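Reading time: 3 minutes

Progress report on the Fondunska building, second period
Submitted to the Dursun fund by Erasto Temba, 8th August

In the first report I wrote that the upper floor was not yet ready for use. I am glad to write now that it is in use, and that people work at the tables there. The spending of this period is inside the budget line that you approved, with one exception, which I explain lower in the text.

The stairs were the slowest part. The company Bistier delivered the steps in time, but two of them had the wrong width and went back to the workshop. This took seven days that we did not plan. In the meantime the painters finished the walls and we moved the order of the other works, so the total delay is smaller than I feared when I called you. The inspection of the railing is done and the paper is attached to this report.

For the furniture we kept to the list from the application. I asked for offers from three shops and took the middle one – the cheapest could not promise the delivery before the end of August, and we did not want to wait so long with an open floor. The invoice is 811, delivery included.
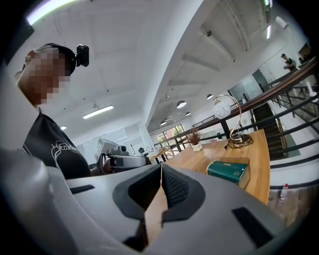
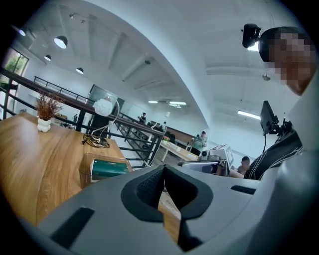 The furnishing of the upper floor is the part where I have the most to report. You asked in your last letter that it should feel like a place where people like to sit down, and that we do not spend the money on things that look good only on the opening day. We tried to follow this. The table by the railing has a small white vase with dried stems and a white lamp with a round shade, and next to them we keep a book, so a person who comes early has something to take in the hand. The stems need no water, and I think this is a good choice for a house where the staff changes often. The lamp still needs a better solution for its black cable, which lies in a coil on the tabletop. I asked the electrician for a socket closer to the table and he will give me a price.

The ceiling lights are connected and paid. The exception in the budget is here: the electrical work cost 400 more than in the plan, because the old line to the upper floor had to be replaced. I moved this amount from the reserve, as our agreement permits, and the reserve is still positive. The receipts from Skullent, who did the work, are in the second folder.

What is still open: the signs for the stairs, a second coat of oil for the tabletops, and the curtains. About the curtains I would like your opinion – the room is bright, and some of the users told me they prefer it as it is. If you agree, I would leave the curtains out and use the money for the socket.

The next report will have the final accounts. Please write to me if a receipt is missing or not easy to read.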